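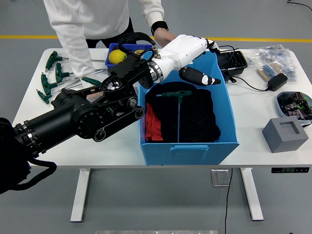

Courses » Robot Programming for Technicians » Part Two » Chapter 7: Teaching by Demonstration

CHAPTER 7
Teaching by Demonstration

Objectives

After studying this chapter, the student should be able to:

- explain the difference between hand guiding and remote control as ways of showing a robot a task;
- prepare a work table for a set of demonstrations;
- decide which recorded demonstrations to keep and which to set aside;
- write a task sheet that a second operator can follow.

7.1 Why Show a Robot What to Do?

In the earlier chapters, every motion was written out. The programmer chose the points, named them, set the speed between them, and tested the result. This method serves well when parts arrive in the same place every time. A plate held in a fixture can be drilled for years by a program written in one afternoon.

Many ordinary jobs do not offer a fixture. A worker who puts hand tools back in a bin picks up each tool where it happens to lie. One handle points left and the next points right. A cloth in the bin has folded over since the last tool was dropped, and the tools land differently on top of it. To write a separate point for each case would take longer than doing the work by hand for a year.

Teaching by demonstration takes another path. A person performs the task through the robot, and the system records the joint positions, the state of the hand, and the camera views at each moment. When enough of these recordings have been collected, a learning program is fitted to them. The person does not describe the grasp in numbers. The person makes the grasp, many times, from many starting positions.

The word "demonstration" is used in this book for one complete recording of one task, from the start signal to the stop signal. A group of demonstrations made for the same task is called a set.

7.2 Two Ways of Showing

Hand guiding. The operator takes hold of the arm and moves it through the task. The motors carry the weight of the arm, so that only a light push is needed. Hand guiding is easy to learn, and the operator feels contact with the table directly. Its main drawback is that the operator's own arms and hands may enter the camera view. It is also difficult to guide an arm and work the fingers of a robotic hand at the same time.

Remote control. The operator moves a second device, such as a glove, a handle, or a small copy of the arm, and the robot follows. The operator may stand beside the table or in another room. The camera view can be kept free of the operator, and the fingers can be controlled together with the wrist. In return, the operator loses much of the sense of touch. New operators tend to press too hard, or to close the fingers before the hand has arrived.

Neither way suits every job. At the Clovach training shop, whose exercises are used throughout Part Two, students begin with hand guiding on a simple gripper and move to remote control when a hand with separate fingers is fitted.

7.3 A First Task: Tools into a Bin

The first exercise in this chapter uses T-handle hex keys and an open plastic bin. The keys are a useful choice. The handle is large enough to hold securely, while the shaft is thin and turns easily in the fingers. A student soon finds that a key picked up by the end of its shaft will swing, and that a key picked up close to the handle will not.

The Dedisel task sheet for this exercise reads as follows:

Start: keys on the table, none touching another; bin within reach of the arm; hand open.
Action: pick up one key, carry it over the bin, release it.
End: key at rest inside the bin; hand open and clear of the rim.
Length: no more than 14 seconds.
Reset: a person returns the key to the table at a new angle.

The last line deserves attention. Resetting is part of the work, and it is where most sets are spoiled. A person who is tired will put the key back in the same place each time. The set then appears large, but it teaches only one grasp. For this reason the sheet calls for a change of angle at every reset, and for a change of operator after 2 hours.

The person who resets the table must also follow the safety rules given in Chapter 3. Reaching near the hand is permitted only in the mode and at the speed allowed by the shop's own risk assessment.

7.4 How Many Are Enough?

There is no fixed number. The Clovach exercise asks for 500 demonstrations, of which the class should expect to keep 400. The others are set aside during review - a dropped key, a late stop signal, a recording in which the camera was bumped. Recordings that are set aside should be labeled and stored. They should not be deleted, as they are needed for the review exercise in Section 7.8.

A slow, steady demonstration is worth more than a fast one with a correction in the middle. However, a small number of honest corrections should remain in the set. A robot that has never been shown how to recover from a poor grasp will have no example to follow when one occurs.

Section 7.5 begins with the layout of the table.

Related chapters
Chapter 3: Working Safely Near a Moving Arm
Chapter 6: Grippers and Robotic Hands
Chapter 8: Reviewing and Labeling Recordings
Appendix C: Celtura Lab Exercises

Reader comments (3)

benchtech_r - August 4, 2025
Is the time limit in 7.3 counted from the start signal or from the first motion of the arm? Our group read it both ways.

Obeidat
From the start signal, I think. Section 7.1 says a demonstration runs from the start signal to the stop signal.

second_shift
We used screwdrivers in place of hex keys and they rolled after every reset. A piece of felt on the table helped.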